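We use cookies to keep this site running and to remember your settings. Accept | Manage

How to set up a bare-bones budget in one evening

Posted 2 November 2020 by the Cirent money desk

Quick one tonight. Lots of mail asking how to get a budget going when you've never kept one, or kept one for a week and quit. So, the short version. One evening, one sheet of paper or a blank spreadsheet. No app needed. If you already use Prantl or something like it, fine, same steps.

What you need

Last two bank statements. Last two card statements. Pay stubs if your pay moves around. A pen. A calculator, the one on your phone is ok.

Step 1. Write down what comes in

Take-home pay only. Not the salary number on your contract. If you get paid every two weeks, use two paychecks a month and forget the extra ones exist for now. Pay changes month to month? Use the lowest month you've got. Side money goes on its own line, and don't count it until it lands.

Step 2. Fixed stuff

Rent or mortgage, car payment, insurance, phone, internet, minimum payments on any debt. Go down the statements and copy the amounts. Don't guess. People guess low, we did it too, and the first draft of our own sheet was off by $70 on insurance alone.

Yearly bills go here as well. Divide by twelve and write that in. Car registration, the renters policy, the vet. A $200 bill once a year is just under $17 a month, and that hurts a lot less than $200 in one go.

Step 3. Stuff that moves

Groceries, gas, eating out, kids, gifts, household. Add up two months of each and split it in half. Big warehouse runs (ours are at the Flestivby store) tend to be half food, half other things, so split the receipt if you still have it. If not, call it all groceries and move on. You can fix it next month.

Subscriptions get there own line. Look for the small ones. We found one charging $5.40 a month since a free trial ended. Canceled on the spot.

Step 4. Subtract

Money in, minus fixed, minus the moving stuff. Write the answer at the bottom and circle it.

Positive? Good, go to step 5. Negative? Go back to step 3 and start cutting there, smallest pain first. Then call about the fixed ones. Insurance and internet are worth a phone call, have a competing quote in front of you. Rent mostly isn't, though in Brikville a couple of readers got a month knocked down by signing a longer lease.

Step 5. Give the leftover a job

Pick one. Starter emergency fund if you have nothing saved. Highest-rate debt if you do. Set up an automatic transfer for the day after payday, even if it's only $30. You can raise it later.

Separate savings account if you can. Same bank is ok, but hide it from the main screen if the app lets you.

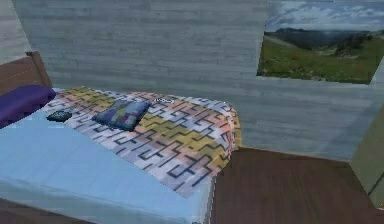 Step 6. The weekly check

Ten minutes, same time each week. Open the account, copy the spending into your categories, see what's left. That's the whole job. If groceries are over, take it from eating out, and write down that you did. Don't start a new sheet every time a number is wrong, just cross it out.

Missed a week? Skip it. Put in one lump number for the gap and carry on.

Common snags

Joint accounts. Do the sheet together or it won't last. Agree on an amount each of you can spend without asking. Ours is $54 a week, odd number, long story.

Cash. Either track it when you take it out or track it when you spend it, not both, or you'll count it twice.

Credit cards. Log the purchase the day you buy, not teh day you pay the bill. The payment itself is only a category if you're paying down an old balance.

Holidays. It's November, so put a gift line in now, even a small one, and take it out of this month's leftover before the transfer goes.

Printable sheet is coming, probably next week. Until then a ruled page does fine.

Contact | Privacy | Copyright 2020 Cirent | Back to top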